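Search this site
Search
Go

Thread, posted March 15, 2020

Seven posts on home robots, because my cousin sent me another launch video on Friday and I've been arguing with it in my head ever since.

1/ The pitch is always dishes. Load the dishwasher, unload the dishwasher, fold a towel if there's time. Plesmont says its arm will be doing this in "regular homes" soon. I asked their press desk what a regular home was. I got back a brochure with a kitchen in it that had one plate.

2/ I worked in a dry cleaner's in Korthorpe for 4 years, so I have opinions about towels. A shirt comes at you inside out, one cuff buttoned, gum in the pocket. You don't think about it. Your hands do it while you're talking to a customer about her missing belt. Show me a machine that can do the shirt and the belt.

3/ What these companies have plenty of is simulation. Samis puts out clips by the bucket. A table, a wall, a gripper, good light. I don't hate it. You can run the thing all night and never break a glass. But every number they quote comes from in there, and my kitchen isn't in there. My kitchen has a drawer that only opens if you lift it.

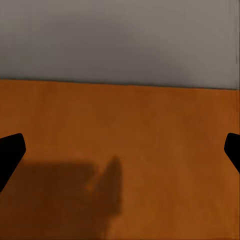

4/ So when somebody tells me the arm did 3,310 practice runs, my question is how many of those had a wet counter. Or a cat. Or a kid's cereal bowl with the spoon stuck to it. Parisa Tehrani, who used to test warehouse pickers and now fixes them, told me the sim results she was handed were never lies. They were answers to an easier question. She still keeps a broom by the picking station.

5/ Shop floors, fine, I'll give them some of that. If the same box comes down the same belt all day, a machine can move the box. It's been able to for years. The trouble starts at the end of the shift when somebody has to wipe down, sort the odd returns, find the cap that rolled under the rack. Ninh had a stockroom demo in February where it was all boxes. I asked about the returns bin and the guy said that was "on the roadmap." The returns bin is half the job!

6/ And price. Nobody will give me a price. I've been told "comparable to a used car," which could mean my used car or a dentist's used car. For that money I could pay a real person properly for a good long while, and she'd know not to put the cast iron in the dishwasher.

7/ I'm not saying never. My grandmother thought the automatic washer was a fad and then wouldn't let anyone else touch hers. But I'd like one company to pick one chore, come to one stranger's house, and do it 100 times with the homeowner holding the camera and leaving in the bad ones. I'll volunteer my sink. Bring your own towels — mine are in the wrong drawer.

Filed under: Gadgets & Home, Automation, Grumbling

Comments (3)

Kathleen Horgan
The lift-up drawer got me. We have one too and my husband of thirty years still can't open it.

pressfold_dan
Bit unfair on simulation. You have to start somewhere and it's cheaper than plates.

mrs_t_oven
I'd settle for one that takes the trash out. Doesn't even have to sort it.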